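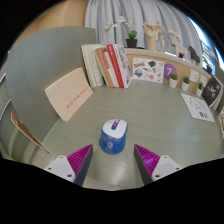

Office Practice and Workplace Health
Unit 2: Setting Up and Using a Desk
Course handout

Module leader: Irena Mazurek
Hesholm College, Department of Business Administration

Purpose of this handout

This handout supports the second unit of the module. It should be read before the Saturday workshop and brought to it. Students who joined the module in February are asked to read the Unit 1 handout first, as the terms explained there are used here without further comment.

By the end of the unit, students should be able to set up a desk for their own use, identify common faults in another person's arrangement, and write a short report recommending changes.

1. Background

Most office employees spend the greater part of the working day seated. Discomfort in the neck, shoulders, wrists and lower back is common among them, and it often develops slowly. A person may work for months at a badly arranged desk before noticing any difficulty, and by then the habits that go with the arrangement are well established.

Employers in the United Kingdom have a legal duty to assess workstations used by staff who work at screens as a regular part of their job. The assessment is usually carried out by means of a checklist. Students will complete one during the workshop, but should understand that the form is only a record. The value of the exercise lies in watching how a person works and in asking suitable questions.

2. The chair

The chair should be adjusted before anything else on the desk is moved. The seat height is correct when the forearms are level with the desk surface and the shoulders are relaxed. If the feet do not then rest flat on the floor, a footrest should be supplied. Lowering the chair to suit the feet will usually raise the shoulders, and the fault has merely been moved from one part of the body to another.

The backrest should support the lower back. There should be a small gap between the front edge of the seat and the back of the knees. Armrests are useful when they are low enough to pass under the desk; if they prevent the user from drawing close to the work, they should be lowered or removed.

3. The screen

The top of the screen should be at or slightly below eye level, and the screen itself at arm's length. People who wear varifocal lenses often need a lower position. Where possible the screen should stand at right angles to the window. Reflections can be checked by switching the screen off and looking at the dark surface from the normal seated position.

Staff who use two screens should place the one they use most directly in front of them. If both are used equally, they should meet at the centre.

4. Keyboard and mouse

The keyboard should leave enough space in front for the hands to rest between periods of typing. The wrists should be straight in use. The small feet at the back of the keyboard are best left folded for most users.

The mouse belongs beside the keyboard, at the same height, and close enough to be reached with the elbow near the body. A frequent fault is a mouse placed beyond a pile of papers or a telephone, so that the arm is held out for long periods. It should be held lightly -- a tight grip is a common source of aching in the hand -- and released when not in use. Pointer speed may be increased to reduce the amount of movement needed. Some users benefit from changing hands, although this takes practice and should not be forced upon anyone.

5. Breaks and changes of task

Short, frequent breaks are of more use than long, occasional ones. After 50 minutes of continuous screen work, a change of activity is strongly advised. Filing, telephone calls and conversation with a colleague all serve, provided that they involve a change of posture.

6. Workshop task

Students will work in pairs in Room 134. One student will sit and carry out a typing task while the other observes and completes the checklist. The pairs will then change places. Each student will afterwards write a report of no more than 543 words, addressed to the office manager of Gordale, the firm used in the Unit 1 case study. The report should set out the faults observed, the changes proposed and the order in which they ought to be made.

Reports are marked for clarity as well as accuracy. Headings should be used. Opinions about the person observed are not required.

Questions about the task may be put to the module leader at the end of the workshop or left at the department office.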